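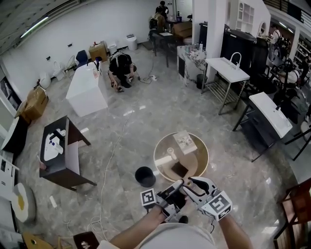 By the Rondico Workshop Tips desk | Filed under: Tables, Counters & Small Jobs | Updated in July

Clearing a small table with a pair of hand-held grippers is slower than doing it with your fingers, and it shows up every bad habit in the way the table was set. The group at Clelbridge has been recording people at this kind of chore so that a robot arm can learn the same moves. They compared two ways of recording. In one, people tidied however they liked. In the other, they followed a short routine. Robots trained on the routine recordings finished 58 table jobs without dropping anything, against 14 for the free-style ones, with the same number of tries on each side.

Most of the routine is ordinary good sense, and it works with bare hands too.

Start with both hands together over the middle of the table. Every recording begins there, and it gives you a second to look at what you have. A small cup, a coaster and a printed card each need a different grip.

Move the cup first. Take it by the side, below the rim, and lift straight up before you go sideways. Sliding a cup over glass was the most common cause of tipping in the free-style set.

Flat things come next. A card or thin booklet will not lift off a glass top if you pinch at the middle. Push it with one hand until 12 millimeters hang over the rim, then take hold of that part with the other. Coasters go the same way. If the table has a raised rim, press down on one edge of the coaster and try to catch the other – this takes practice.

Keep the square markers on the grippers facing out. If your sleeve or the other hand covers one, the recording loses track of that gripper and the take is usually thrown away. Wide cuffs should be rolled up.

Look at the floor before you start. Cups set down beside a table leg get kicked, and a thin cable on shiny tile is easy to miss when your eyes are on your hands. Run it along the wall or tape it down.

Other people can carry on working in the room. The Plimton trials were done in a quiet room and the Clelbridge ones were not, and the results were nearly 9 percent apart, in favor of the busy room.

Wipe the glass last, when it is clear. Use a dry cloth on the wood rim.

More in this section: Lifting lids with one hand. Folding dish towels, the Cronin method.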